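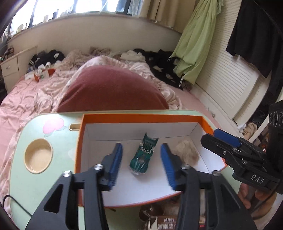 Hi Tumelo, and thanks for being patient with me, I know you wanted this at the start of November. The bedside play kits are where most of the money went this period, so I'll start with those. We're now at 105 kits packed and out to families, all through the Nurnska home visits, and I'm really pleased with how they've settled down after that messy first batch! The rule we landed on is that everything has to work on a folding table over a bed, with the child sitting up or propped on pillows. So each kit has a shallow open box that goes on the table, and the toys live in the box. The orange-rimmed one with the white inside is the one I like best, and you can see why with a dark toy car in it, it stands right out against the white (the pale fluffy ball is a harder thing to spot, more on that below). The low sides matter too. Small hands can get over them, and things mostly stay off the floor.

We spent $2000 on boxes and toys and $3000 on tables. I know the tables look like the expensive part, and they are, but two families told us they'd been balancing everything on a baking tray before, so I don't regret it one bit. The receipts are in the folder Ruan Mokgethi set up, sorted by supplier. Dristano sent the tables in two deliveries and the second one came late, which pushed our packing into the next month. They did knock off the shipping when I complained.

On the toys themselves, we cut the list way down. The first kits had too many little plastic bits, and parents kept writing on the feedback cards that they were finding them in the sheets. Now it's a vehicle, something soft, something that makes a noise and a picture book. Ruan wanted to keep the stacking cups and I wanted them gone, so we've left them as an extra for anyone who asks (he's winning so far, people do ask).

The soft things have been the surprise of the year. I'd put them in as filler, to be frank, and they get more mentions on the cards than the cars do. Kids hold them during the boring parts, stroke them, hide them under the blanket. I've gone for long-haired ones where I can, like the white furry block with the wispy hairs poking out at the top and sides, as there's so much more to feel than with a plain plush. It also shows up nicely over the mint-green tabletop. The downside is cleaning. Long fur takes ages to dry, so we'll need a spare for every kit that comes back to us.

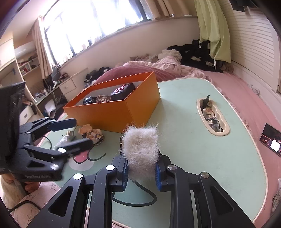 Next up is the Kirnenura group, who have asked for kits for their older children, and I'd like to talk to you before I say yes. The tables should be fine for them, though I need to check the leg height. I wouldn't change the look of the tops either: the mint green with the cartoon printing goes over well with the younger ones, and I haven't had a single older child complain. The toys would need a rethink, probably more building and drawing, and I don't have prices yet.

Still open on my side: the replacement box lids from Lu, a proper cleaning sheet for parents, and the second round of feedback cards. I'll send you the numbers for Kirnenura as soon as I have them, and if you want to come by on a packing afternoon, we start at 2 and there's always tea.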